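An Afternoon Among Simulated Kitchens

By Bjartur Mikkelsen
13 September 2021

I should say at the start that I went to the Tamard open day mostly for the sandwiches. My neighbor Þórarinn Nørgaard had a spare ticket, the weather was poor, and I have reached an age where a free lunch and a warm building make a pretty good argument all by themselves. I stayed until they began stacking the chairs, and I have been thinking about it ever since.

Tamard, for those who don't follow these things, has the upper floor of the old Engelbrecht building, and what they do up there is teach robots to handle ordinary household things. I had expected a row of machines behind a rope. There were two, over by the elevators, and they were switched off. The real work that afternoon was going on inside a computer, in a made-up room that they project on a big wall so the visitors can follow along. The software is called Berkari, and it draws a room with counters, windows and pictures on the walls, and puts a pair of robot arms in the middle of it.

At first I was disappointed, I'll admit. A lady beside me said out loud that she could have stayed home with her grandson's video games, and there was some friendly laughter, and I laughed too. But then a young engineer sat down with us and let us watch from the robot's side of things, and my feelings began to change. You lose your sense of up and down almost at once. The walls lean, the window leans, and there in front of you are the fingers, and past them whatever small thing has been left on the stone. I found myself tilting my head like a dog listening to a whistle. 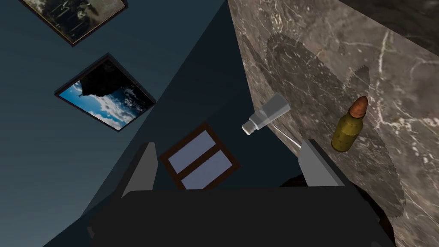
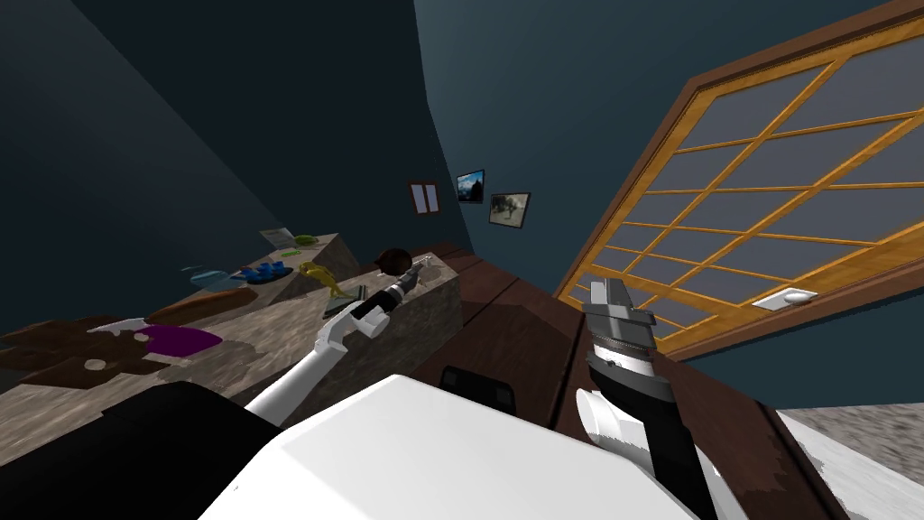
Why I Came Around to the Pretend Room

My first complaint, and I think it is a fair one, was that a pretend bottle can't roll under a pretend refrigerator and stay there until spring. Real kitchens are sticky and crowded, and somebody has always moved the thing you want. I said so to the engineer, at more length than she probably needed, and she was very patient with me. She told us they set up the room again and again with the clutter moved about, some 2,000 arrangements so far, and that a fumble in there costs them nothing but a little electricity.

Now that struck me, because I taught wood shop for most of my working life, and I would have given a great deal for a room where a fumble cost nothing. I had a whole cupboard of ruined birch to show for my students' education (and a fair bit of it was my own doing, if you must know). When I saw a white mechanical hand on that wall with its fingers curled around a tool that looked an awful lot like a drill, I thought of every fourteen-year-old I ever handed one to, and how I held my breath each time.

So I am in favor of the pretend room, and warmly in favor. Let them practice in there as long as they like. What I would ask of Tamard, and of the people over at Grurkier who I hear are planning something similar, is that they show us the other half too. We were told plenty about practice and very little about what happens when those two machines by the elevators are turned on and given a real cup to pick up. I would happily have stood and watched one drop it! I think most of the folks there would have, and we would have trusted the company more for it.

There is another open day in October, and Þórarinn has already asked about tickets. I mean to go along, sandwiches or no sandwiches, and I plan to bring a cup from home.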